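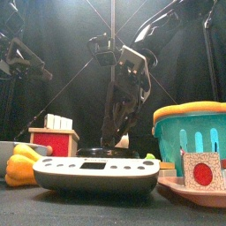
About Talebi Equipment Planning

Talebi helps schools, labs and small manufacturers plan and pay for robotic workcells. We do not build robots and we do not resell them. Clients hire us before a purchase order is written, usually at the point where someone has a quote in hand for an arm and needs to know what the rest will cost.

The company was started by Farzad Kordestani, a manufacturing engineer who had spent the earlier part of his career writing capital requests for packaging lines. Abenezer Berhe joined in the second year and runs the technical side. The office is on the second floor of the Kanelcombe building, with a bench area at the rear where we set up tabletop cells, measure them and take them apart again.

What we do

Most of our work falls under planning for tabletop manipulation: one or two arms, a fixed work surface, mounts for sensors, and a changing set of objects to be handled. The arms are the part of the budget that gets the most attention. In the plans we review they are seldom the part that goes wrong. The lines that go wrong are mounting, power, cable routing, spare fingers, storage, and the hours of the person who resets the table between runs.

A standard planning job produces four documents:

An equipment list, with every item assigned to one of three classes (capital, consumable, or borrowed).
A floor and power plan, to scale, with reach envelopes drawn for each arm and a marked position for the stop button.
A spending schedule by quarter, showing deposits, lead times and the last date on which each order can be changed without a fee.
A running-cost sheet covering the first three years.

The running-cost sheet is the one clients tend to skip and the one finance offices ask for. We prepare it first.

How we budget

We work from tasks. The client writes down what the cell is supposed to do in its first year, in plain sentences, and we convert each sentence into requirements for reach, payload, grip opening, repeatability and cycle time. If a task cannot be converted, it goes on a separate page and no equipment is bought for it. Clients sometimes object to this. We hold to it anyway, and the page can be reopened at any review.

Payload is taken at full extension with the gripper fitted. Catalog figures are often given under kinder conditions, and the weight of the gripper comes off the top. For two-arm cells we also plot the shared volume, where both arms can reach the same point, and check it against the mounting height. Moving a mount after installation means new brackets, rerouted cables and a repeat of calibration, and we cost that as a risk line in every two-arm plan.

Objects are budgeted too. A cell that handles household items needs household items, in duplicate, with replacements. They wear, chip and go missing. Our working rule is to buy three of anything with a finish that matters and two of everything else. Small appliances are bought new and kept as a matched set, so that a replacement presents the same shape and the same controls. When a model is discontinued partway through a project, the cost of changing over is usually larger than the cost of having bought spares at the start.

Object storage is listed as its own item. Shelving, bins and labels come to very little money, but they need floor area, and floor area has to be asked for early.

Background and lighting are handled as equipment. Curtain, track, fixtures and dimmers appear on the list with part numbers. Where a cell depends on consistent lighting, daylight is excluded from the plan, and the room is specified accordingly.

Contingency is 10 percent on items with a firm quote and 20 percent on items without one. Integration labor is never entered as a lump sum. It is broken down by mount, by arm and by interface, with the hours shown.

Record to date

Talebi has completed 153 plans. Of these, 50 were for schools and community colleges, and the remainder for private firms and independent labs. We review each plan again one year after the cell goes into use and compare the schedule with what was spent. The review is included in the fee and we keep the results, with client names removed, in a file that any current client may read.

Several findings from the reviews have changed how we write plans. Cable and connector spending ran over in most of the early jobs, so cable is now measured from the drawing with a service loop at each joint and a full spare set. Shipping crates were being discarded, which made warranty returns expensive, so crate storage is on the floor plan. Training was being scheduled before delivery and then repeated after it. Training dates are now tied to acceptance.

One finding has not led to a change. Plans with a second arm bought in a later phase cost more overall than plans with both bought together, but the phased plans were approved more often. We present both versions and leave the choice to the client.

Flutusard

Flutusard is the costing workbook we use on every job. Abenezer wrote the first version as a single sheet, and it has since grown to 189 line types, each with a default lead time, a service life and a note on what tends to be forgotten with it. Selecting a pedestal mount, for example, brings up anchor bolts, floor survey, leveling and the building permission form. Clients receive the completed workbook with formulas open. There are no locked cells and no license to renew.

Default values are revised each October. Changes are listed on the first tab, with the old value beside the new one. A client with a plan in progress can stay on the earlier values until the job is closed.

Jorkska bench

The bench area is known in the office as Jorkska, after the firm that had the room before us and left its name on the door. It is used for checking a layout at full scale before money is committed. A client's proposed work surface is taped out, mounts are set at the planned height, and the objects on the task list are placed and reached for. Most checks take a day. A two-arm check takes two, the second being for the shared volume and the cable runs.

Checks at the bench answer limited questions: whether an arm reaches, whether a gripper opens wide enough, whether a mount blocks a line of sight, whether a person can get to the far side of the table to reset it. They do not predict success rates on a task, and we do not quote any.

Bench time is open to clients between 8:00 a.m. and 4:30 p.m. by arrangement. Closed shoes are required. Visitors stay behind the marked line while the arms are powered.

Who works here

Farzad Kordestani handles client intake, spending schedules and anything that has to go before a board or a finance office. He also reads lease agreements, which have become more common for arms in the last few years and which differ a good deal in how they treat wear parts and early return.

Abenezer Berhe handles layouts, bench checks and Flutusard. Before coming to Talebi he maintained test fixtures for an appliance maker, and most of our rules on matched sets and spares come from that work.

Two planners and a part-time drafter make up the rest of the office. Each job has one planner from the first meeting to the one-year review.

Fees and independence

Fees are fixed and are quoted after the first meeting. The fee does not vary with the value of the equipment in the plan. We accept no commissions, referral payments or discounts from suppliers, and equipment lent to us for bench checks is returned within 50 days and named in the plan if it bears on a recommendation.

Where a task can be done by hand, or with a fixture, at a lower cost over three years, the plan says so on its first page and gives the comparison. The fee is the same in that case.

Working with us

A first meeting takes 90 minutes and can be held at the client's site or at the bench. It helps to bring the following:

The task list, in whatever state it is in
Any quotes already received, including expired ones
A floor plan with outlets and door widths
The spending limit and the date by which funds have to be committed
The name of the person who will run the cell day to day

The last item matters more than its place on the list suggests. Plans made without the operator present have needed more revision than any other kind, mainly over table height, reset access and storage. If the operator has not been hired yet, we leave those three lines provisional and set a date for closing them — usually two weeks after the hire.

A plan normally takes five weeks from receipt of the task list. Jobs with grant deadlines can be moved forward if the bench is free. Requests should be sent through the contact form with the funding date in the subject line.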